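Torngate Shared Kitchen Project
Section 3: Storing Cut Produce

Prepared by Noemi Castellanos and Uchenna Uzor
Supervisor: Dolores Lyons

This section deals with the storage of cut fruit and vegetables in the refrigerator of the Torngate residence kitchen. In July, residents told the project team that cut produce was often left uncovered beside cooked meals, and that its owner could not be identified. The team was asked to propose a simple arrangement suited to a fridge shared by two households.

Peeled and cut pieces were treated as a separate category from whole produce. They lose moisture through every cut face and pick up odours readily – onion in particular.
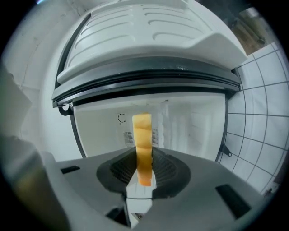
Figure 2. Piece of cut produce held in front of the open refrigerator, with the freezer compartment door behind.

The team recommends that cut pieces be kept in lidded containers on one agreed shelf, labelled with the resident's name and the day of cutting. The freezer compartment should be reserved for items packed for freezing. Barrett Whitlock has drafted the shelf labels, which are attached as Appendix B.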